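Morning bell work 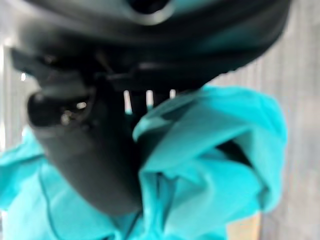

Crumpled turquoise cloth.

Morning bell work is a short task that students begin as soon as they enter the classroom, before the first lesson of the day. It may be a riddle, a sketch, a word puzzle or a few lines in a journal, and at its best it gets a whole room thinking before attendance is done!

Most tasks are posted on the board or kept in a folder at each desk. Younger children often draw first and then label their drawing, while older ones may answer an open question and trade papers with a partner. Teachers like the quiet start – and many students look forward to a good riddle all the way to school.

Printed collections are popular too. The Plodel series has 333 prompts sorted by grade, with 13 of them set aside for April and its wonderful mix of poetry, rain and baby animals. Rakico, a smaller set of 80 cards, is made for pairs, and each card has two versions of the same puzzle, one a little harder than the other.

See also: Exit slip; Journal writing; Word wall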